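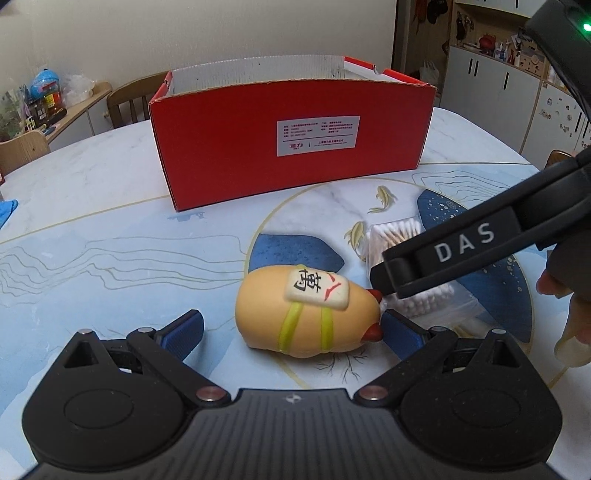
쪽 염색 작업 노트, 2020년 9월 16일

장마가 길었던 탓인지 항아리 냄새가 아직도 마음에 안 든다. 어제저녁에 뚜껑을 열었을 때는 시큼한 쪽이었는데 오늘 아침에는 좀 구수한 데까지 왔다(이게 좋아진 건지 내 코가 적응한 건지는 모르겠다). 거품은 가운데 모여 있고 색은 보라에 가까운 남색, 휘저으면 아래에서 황록색이 올라온다. 그래도 살아는 있다! 지난주에 거의 포기할 뻔한 걸 생각하면 이만하면 고맙다.

잿물은 콩대 태운 걸로 새로 내렸다. 첫물은 너무 세서 따로 받아 뒀으니 찬장 아래 칸에 있는 하얀 통은 건드리지 말 것. 뚜껑에 '첫물'이라고 써 놨는데 글씨가 번져서 '첫눈'처럼 보인다. 다시 써야지 써야지 하면서 오늘도 안 썼다.

오늘 한 것

Laria에서 온 양모 실부터 풀었다. 봉투에는 세척사라고 적혀 있는데 만져 보면 기름기가 꽤 남아 있어서 미지근한 물에 중성세제를 풀고 한 번 더 빨았다. 지난번에 이걸 건너뛰었다가 타래 안쪽이 얼룩덜룩해졌으니 이번엔 얌전히 했다. 헹군 물이 뿌옇게 나오는 걸 보고 역시 싶었다. 같은 봉투로 받아 간 분들도 꼭 한 번 더 빨아 쓰시길.

그다음은 Inell 면포. 이건 정말 말이 필요 없다, 물에 넣자마자 쭉 가라앉는다. 정련이 잘 된 천은 이렇게 편하구나 하고 매번 놀란다. 값이 좀 나가서 그렇지. 가장자리가 잘 풀리는 천이라 지그재그로 박아 놓고 시작했는데 실이 폴리에스터였다는 걸 담그고 나서야 깨달았다. 결과는 뻔하다. 천은 파랗게 물들고 테두리 박음선만 하얗게 남았다. 보기에 나쁘진 않아서 그냥 둘까 한다. 견본으로 내보낼 것만 면사로 다시 박자.

담그기는 한 번에 3분씩, 꺼내서 바람 쐬기는 10분씩으로 통일했다. 전에는 담그는 시간을 늘려서 진하게 하려고 했는데 그러면 겉만 진하고 비비면 묻어난다. 짧게 여러 번이 맞는 것 같다. 면은 네 번 반복했고 양모는 세 번에서 멈췄다. 양모는 알칼리에 오래 두면 뻣뻣해지니까 욕심을 안 부렸다. 그런데 말리고 보니 한 번 더 할걸 그랬나 싶은 색이다. 젖었을 때 색을 믿으면 안 된다고 몇 년째 쓰고 있는데 또 속았다.

꺼낼 때 거품이 천에 닿으면 그 자리에 점이 생긴다. 거품을 먼저 그릇에 걷어 놓고, 다 끝나면 도로 항아리에 넣어 줄 것. 오늘은 중간에 걷는 걸 까먹어서 작은 손수건 한 장에 별자리 같은 게 생겼다. 이건 연습용 바구니로 보냈다.

온도와 자리

작업장 북쪽 벽 쪽이 밤에 확 식는다. 낮에는 괜찮다가 새벽에 떨어지는 모양이라 항아리에 헌 담요를 둘러 놨다. 담요가 흘러내려서 끈으로 묶었는데, 열고 닫을 때마다 끈을 푸는 게 귀찮다. 단추를 달까? 아니면 아예 자리를 옮길까? 옮기려면 항아리를 비우지 않고서는 도저히 못 드니 일단은 담요로 버틴다. 지난 3월에 같은 자리에서 겨우 불이 붙듯이 살아난 항아리라 함부로 옮기기도 겁난다.

밀기울은 오늘 한 줌 끓여서 식힌 다음 넣었다. 뜨거울 때 넣지 말 것(나한테 하는 말이다). 먹이를 준 다음 날은 염색을 쉬고 냄새와 표면만 본다. 내일 오시는 분은 궁금해도 젓지 말고, 저녁에 한 번만 천천히 저어 주세요. 바닥까지 긁지 않아도 됩니다.

Mustgate 건

Mustgate 작업은 커튼 천에 단계별로 네 가지 농도를 넣기로 한 그대로 간다. 제일 연한 색이 제일 어렵다. 힘이 빠진 항아리라야 고르게 나오는데 지금 항아리는 막 살아나는 중이라 살짝만 담가도 중간 색이 되어 버린다. 그래서 진한 것부터 해 치우고 연한 색은 맨 끝으로 미뤘다. 순서가 거꾸로라 견본장에 붙일 때 헷갈릴 것 같으니 뒷면에 연필로 표시해 두었다. 볼펜은 물에 번지고 유성펜은 앞까지 비친다.

비용 쪽도 적어 둔다. 커튼 천에 달 면 꼬리표를 새로 사야 하는데 한 장에 2,000원이라고 해서 좀 놀랐다. 자투리 면을 잘라 쓰면 될 걸 괜히 예쁜 걸 찾고 있었던 모양이다. 자투리로 하자. 다림질해서 도장만 찍으면 그럴듯하다.

Ní Chonaill 쪽에서 리넨 조각을 보내왔다. 두께가 제각각인데 나는 굵은 쪽이 마음에 든다. 실이 굵어서 물이 속까지 안 들어가고, 접히는 자리가 닳으면 안쪽 흰 심이 드러나면서 청바지처럼 될 것 같다. 이걸 흠이라고 볼지 맛이라고 볼지는 쓰는 사람 마음이겠지만, 미리 설명은 해 드려야겠다. 조각을 반으로 잘라 한쪽은 창가에 붙여 두고 한쪽은 서랍에 넣었다. 햇빛에 얼마나 빠지는지는 다음 달쯤 나란히 놓고 볼 것.

헹굼 메모

마지막 헹굼물에 식초를 조금 넣는 방법은 양모에만 썼다. 손으로 만졌을 때 미끈거림이 없어지고 훨씬 부드럽다. 면은 맹물에 하룻밤 담가 두기로 했는데 대야가 모자라서 국수 삶는 큰 냄비까지 꺼냈다. 이 냄비는 이제 부엌으로 못 돌아간다. 새로 사야 할 목록에 냄비 추가.

장갑도 다 떨어져 간다. 긴 고무장갑은 손목에서 물이 새서 손톱이 또 파랗다. 오후에 과일 가게에 갔더니 어디 부딪혔냐고 물으셔서 한참 웃었다.

남은 일

양모 타래 뒤집어 널기. 면포 헹굼물 갈기. '첫물' 통 글씨 다시 쓰기. 담요에 단추 달지 말지 정하기. 콩대 재 체에 치기(바람 없는 날에, 마스크 쓰고). 그리고 굵은 리넨 한 조각은 내가 앞치마 주머니로 써 보고 싶으니 남겨 주세요!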